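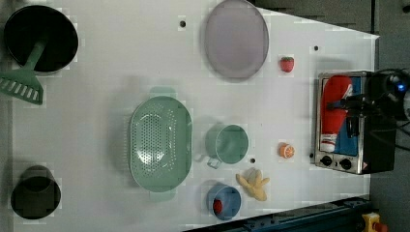 Figure 4. The kitchen table task from above, with the arm reaching over the toy toaster oven. The emergency stop is at lower right.

5.2 What the stop log does and does not show

The kitchen task was added in February, after the block-stacking results had leveled off. The arm works among toy food, pots and a toy toaster oven (Figure 4), and the policy is the Fustatach controller with the settings given in Section 3. We ran 139 trials. In 7 of them the arm kept pushing after its gripper had met the frame of the oven, and the operator had to press the emergency stop. An earlier internal summary called these "contact events." We think that wording is too kind. A person had to step in, and the controller gave no sign that it would have let go by itself.

The first explanation offered was poor depth sensing near the oven window. Glass is hard on depth cameras, and the idea is easy to believe, which may be why it was accepted so quickly. We are less sure. If the window were the cause, the height error should be largest with the gripper over the middle of the glass and smaller near the metal edge. The logs show no such pattern. Four of the stops began while the arm was moving away from the oven, when the height estimate was no longer being used at all.

Quintero's reading is that the force limit was at fault. The limit is checked against a filtered signal, and the filter window is 90 milliseconds long. A slow push passes through it well enough, but a sharp one is flattened and can stay under the limit for several control steps. Replaying the stored signals without the filter brings the limit into play in five of the stops. That leaves two we can't account for. We would ask readers not to treat five as a solution to all of them, as a draft of this section once did.

There is also the matter of the stop button. It sits at the corner of the table, on the same side as the arm. Gronow pointed out that an operator reaching for it may have to reach toward a machine that is already misbehaving. The Erneck safety checklist, which we followed, asks only whether a button is present and whether it cuts power. It passed on both points. We do not take this as evidence that the layout is safe, and we would be wary of any report that quotes a passed checklist in place of a measured stopping time. We did not measure ours.

A second batch of 100 trials was run with the filter removed and the limit unchanged. No emergency stops were needed. This sounds better than it is. The same change made the arm halt on harmless touches, and a halted arm has fewer chances to push on anything. The operators had also learned by then which starting layouts gave trouble, and we can't rule out that they set the table more gently. Until the batch is repeated by people who have not seen the first one, we regard the fix as untested.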